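How a Telephone Call Finds Its Way Around an Office

When you call a friend at home, one telephone rings. A large office is different. At Brurska, a company with 346 workers, there is a telephone on nearly every desk. Each caller must reach the correct one. The equipment that makes this possible is called a telephone exchange, or switchboard.

Long ago, people did this work by hand. An operator sat before a board full of holes and listened to the caller's request. The operator then pushed a cable into the hole that belonged to the right person, and the two could talk. A busy board might have 200 holes, and operators had to work quickly.

Today a computer does the same job. Every desk telephone has a short number called an extension. If Ms. Csizmadia has extension 158, the computer looks up that number in a list and sends the call to her desk. If she is already talking, it may offer the caller a place to leave a message.

Electrical parts in a blue tray
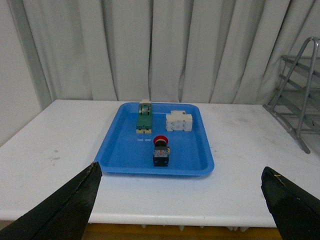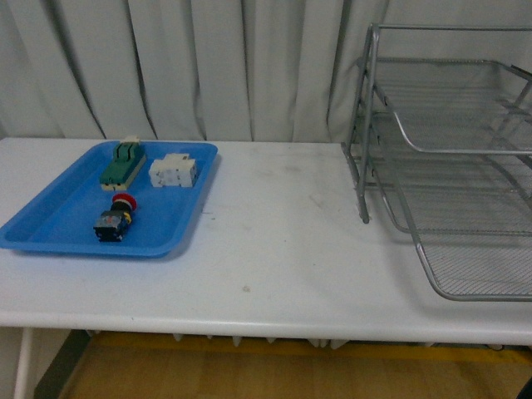 Your voice must also be changed before it can travel. The telephone measures the sound many times each second and turns each measurement into a number. The numbers are put into small bundles called packets. Each packet carries an address, much like an envelope in the mail. The telephone at the other end opens the packets, puts them in order and turns the numbers back into sound.

Sometimes a packet is lost or arrives late. You may then hear a short gap or a crackle. Engineers plan office networks so that voice packets go first and other traffic, such as large files, waits a moment.

Words to know
Extension: a short number for one telephone inside a building.
Operator: a person who connects calls.
Packet: a small bundle of information sent over a network.

© Jalley Learning Office | Contact us | Back to top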